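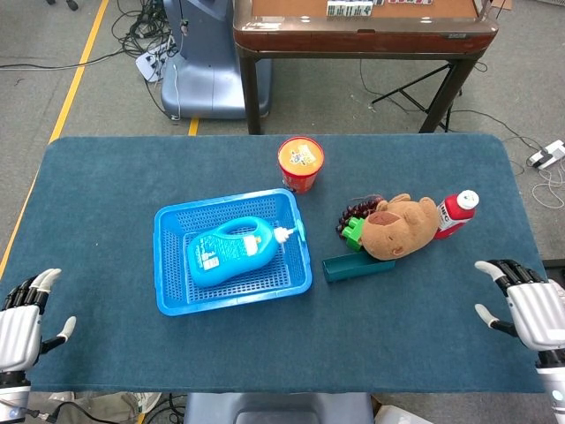
Renji Amano
Product editor, music releases

Search the shop Search

Flumov — Flondska, double LP, limited edition

Flondska is the third album by the group Flumov, and the first one they recorded with two drummers. It is available to order now, and copies leave our warehouse from 24th January. The pressing is limited to 502 copies. Each copy has its number written by hand on the inner sleeve. We cannot reserve a special number, please do not ask for it in the order notes.

The album has 10 songs on four sides. The heavy ones come early, and side C is almost completely slow. The last song, "Pace", fills the whole of side D and lasts 16 minutes. On the streaming version it is shorter, as the long organ part in the middle was removed. If you know this song only from the concerts in September, you will notice that the singing starts much later here.

Format: two 12-inch records, black vinyl, 33 rpm
Sleeve: gatefold, matte paper, lyrics printed inside
Download code: included
Label: Usodis
Catalog number: USO 259

I listened to the test pressing on two different turntables. The bass is strong and clean, and the guitars are less sharp than on the second album, which I found tiring after one side. Side B is cut a little quieter than the others. This is how the band wanted it — you can turn up the volume without any problem.

The records are packed outside of the sleeve, so that the corners and the seams do not get damaged in the mail. If you prefer the package sealed as it came from the factory, write "keep sealed" in your order.

We accept returns of unopened copies within 10 days after delivery. For a record with a pressing fault, send us a short message with the side and the song, and we will exchange it while copies remain. A CD version is planned by the label, but it has no date yet.

Contact | © Usodis Mail Order | Back to top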